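Marbled counter (kitchen)

A marbled counter is a kitchen or dining surface with a stone-like pattern, usually swirls of white, ivory, tan and brown. It can be real stone, a cast slab or just a printed top layer, and people in my corner of the hobby call all three by the same name, which drives the stone people crazy. I've been keeping this entry going for the Bakalis household pages, and I've wiped enough of these things to have opinions!

Background. Cream and beige are the classic colors. Emília Halás, who wrote the first version of this page, traced the look in our town to a shop called Kustis that sold ready-cut tops and had 18 patterns in its catalog. Clultport came along later with cheaper ones (I grew up with a Clultport top, the corners lifted every winter).

Crumbs and specks. A busy pattern hides small stuff wonderfully well, so you end up cleaning by touch. Run your palm over it before you roll out dough. Light from the side helps too - specks that vanish from above show up nicely when you crouch a bit and look along the top.

Bottles and shakers. Most counters collect a little crowd of them. Squeeze bottles with a narrow nozzle are for oil, dressing or sauce, and shakers with a punched metal lid are for salt, sugar, flour, whatever you like. Ľubomír Pešek keeps his squeeze bottles upside down in a rack so the thick sauces run to the tip, and I copied him after one very long wait for mustard. Red plastic is traditional for ketchup, though I've had chili oil in mine for years. Wash the nozzles separately, and check the grooves on the caps, they hold on to everything.

See also: Cutting board; Dish towel; Squeeze bottle

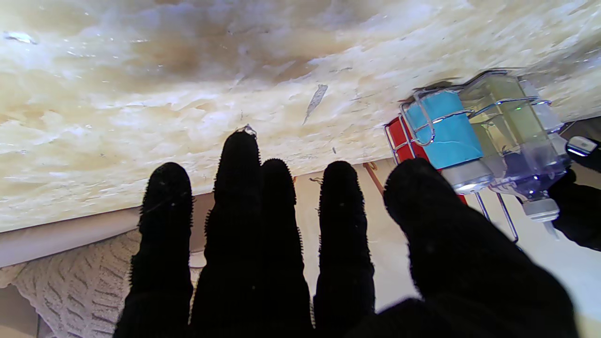
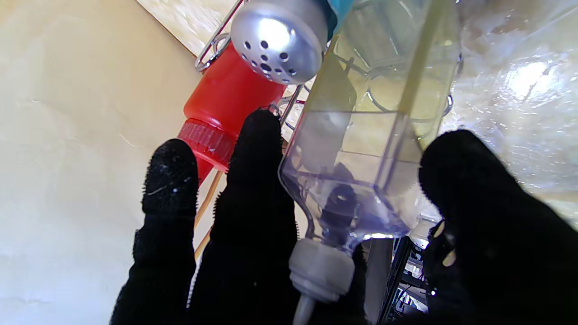
A clear bottle with a nozzle tip, beside a red bottle and a silver shaker lid (second picture).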